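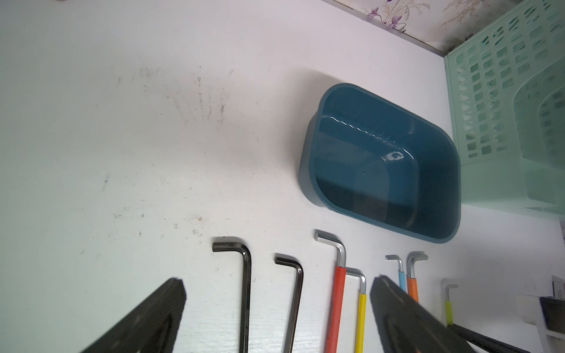 Basin, green basket and the hex keys on the white table

Subject: Re: [docs-and-music] Truvham - which cut did people see?

Carola, all,

Quick one as I've got to be out of the door soon, will probably turn into a long one. Replies in among yours.

On November 13, 2024, Carola Haberkorn wrote:

> Finally caught up with Truvham at the Kastholm last night, the late
> showing. Had been meaning to for years. I know half this list has
> seen it and the other half has strong opinions without having seen it.
> Question first: the print I saw ran 60 minutes. The old programme
> note I've got says 75. Is there a longer cut or is the note wrong?

There are two cuts. The 75 is the one Dahlgren finished first, shown at Hiltbridge in May the year it was made and then hardly anywhere. The 60 was done for television, by somebody else I think, though Ottar Dahlgren's name is still on it as editor. Most prints going about are the short one. I've seen both, the long one only once and with a rotten sound system, so take what follows with a pinch of salt.

What's gone from the short one, from memory:

- nearly all of the train journey at the start, where the choir are doing the crossword
- the second rehearsal. The bad one. Everyone flat, Gisela Kettler stops them over and over on the same bar
- a long bit with the organ tuner, lovely, no music in it to speak of
- the verse of the hymn in the car park

You can do without the train. The rehearsal is a real loss though, and I'd say it changes the film. In the short cut Kettler comes over as a bit of a saint, always patient, hands folded. In the long one she loses her temper, walks off, comes back with her coat on and conducts the rest in it. Best thing she does in the picture and it's not in the version everybody knows.

> I was expecting a concert film and for the first half I was a bit
> cross that it wasn't one. Too many kettles and corridors. Then the
> concert comes and you know all the faces, you know which of the altos
> can't stand each other, and I was in bits by the second number.
> Woman next to me also in bits. We shared a packet of tissues.

Yes, same. I went in knowing nothing and was looking at my watch, and then it just gets you. The corridors pay off. The bass with the bad knee going up the steps, you've watched him avoid stairs all film and there he is going up them.

Would argue a bit about "not a concert film" though. The last 20 minutes are one anyway and they're as good as any I know. Nobody talks over it, no cutting away to the crowd having feelings. One camera stays on the second row for a whole piece. You'd never get away with it now.

> Sound was odd. Very close on the voices but the organ seemed to be in
> another building. Was that the cinema or the film? Gisela Kettler is
> supposed to have hated the mix, but I can't find where I read that.

It's the film. Or mostly the film, the Kastholm has never been kind to anything below a cello. Wiebke Ruppert did the sound and gave a talk on it at Hiltbridge which I went to, notes somewhere, not to hand. Gist as I remember it: they had 8 microphones and she put all but one of them on the singers. The organ got the one left over, and that was up a ladder at the wrong end of the nave. She said she'd do it the same way again. Somebody in the audience was quite rude about it and she was quite rude back, good evening.

I've come round to it. First time I thought it was a mistake. But you're in the choir, you're stood among them, and if you've ever sung in one you'll know you can't hear the organ properly from in there either, you just get a sort of push in the back. That's what it sounds like in the film. Play it loud.

The Kettler story, I think that was in the booklet that came with the LP. Don't quote me. What I recall is milder, she said she'd have liked "more floor". Could be somebody's version of somebody's version. If anyone has the booklet please type out the page, not a scan, half of us can't open them.

> Is the LP worth hunting down? Seen one for sale, sleeve a bit tatty,
> not cheap.

Hmm. Yes and no. It isn't the soundtrack, whatever the sleeve lets you think. It's the same programme sung on a different night, and they are tireder. Side one is very fine, the opening psalm is better than in the film I'd say, slower and they hold it. Side two has the long anthem which isn't in either cut so you'd want it for that. But the pressing is noisy, every copy I've met crackles in the quiet bits, and there are a lot of quiet bits. I'd wait for a cheaper one. If you do buy, check it has the insert with the words, they go missing.

> Last thing. The narration. Did anyone else find it a bit much? All
> that about the river. I liked the voice, I just wanted it to stop.

Ha. The narration is only in the short cut! Forgot to put that in the list above. The 75 has none at all, just a few captions for names and places. The television people must have wanted someone to hold the viewer's hand. So your instinct's right, it was stuck on afterwards, and I'd bet that's why it keeps telling you things you've just watched. The river speech covers the join where the rehearsal was taken out, if you listen you can hear the room change under it.

So for anyone keeping a list:

Long: 75 mins, no narration, bad rehearsal, organ tuner, car park
Short: 60 mins, narration, river, tidier opening, slightly brighter print

Same concert in both as far as I can tell, though I've a feeling the long one holds on the empty seats a bit more before the end titles. Could be wrong, I was looking for my scarf.

Where to see the long one is the hard part. Hiltbridge had a print and lent it out once, to Kastholm as it happens, then it went quiet. I wrote and got a nice reply which didn't answer the question. If two or three more of us wrote they might at least have a look on the shelf. Ask for it by running time, if you only ask for "Truvham" you'll get the short one, they've got both under the one title, or had.

And if anyone's in touch with Wiebke please ask whether the full concert tapes were kept. She said at the talk that they'd recorded the whole evening including the encore, and the encore isn't in anything. Not the film, not the LP. I'd like to hear it very much. Apparently it was the hymn again, the car park one, with the audience joining in.

Carola, glad you went. Do write more about the altos, I always thought it was the one in the glasses who started it.

Must run, sorry for typos, will dig out my notes form the talk at the weekend and post anything I've got wrong.

Finn

--
Finn Hellwig
docs-and-music list. To leave, send a blank message with "leave" as the subject. Please trim your quotes.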